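Ticket 332: wrist view goes flat near the sink, policy stalls
Project: Punholm / vanity tasks
Status: open, and getting fun

6:40 pm
Picking this up again after the Kenilberg merge. The policy reaches over the basin fine, then freezes once it gets close to the back of the counter. I replayed 1,053 episodes and the stall shows up almost only in those reaches!

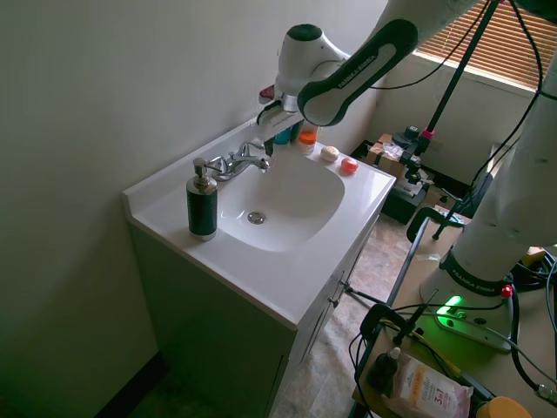
Arm over the vanity, side camera.

My hunch is the fusion step. Up close, the wrist camera gets blurry white and gray with a bit of teal in the corner, and the encoder still gives it full weight. So I added a small gate that scores how much usable detail each view has and leans on the fixed camera when the wrist score drops. One extra layer, that's all.
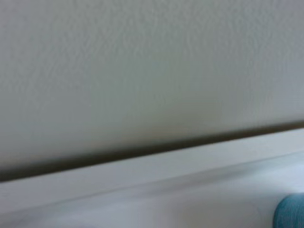
Fernandes: Did you retrain the gate alone or the whole stack? At Wukville we saw the same stall, and it only cleared up once the encoder was unfrozen too.

Gate alone so far, 3,000 steps. Stalls in offline replay went from 332 (yes, same as the ticket number, I checked twice) down to 6, which made my whole evening. I'll unfreeze the encoder next and post both curves. Logs are in the Punholm folder under gate_v2.

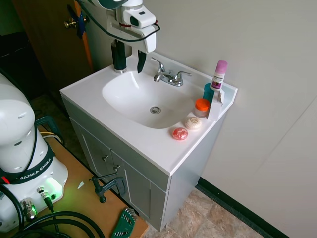
Page 2 of 2

Still to do: live runs with the gate on, then the same runs with the wrist view dropped completely. I really want to see that second one. Leaving the ticket open until both are in.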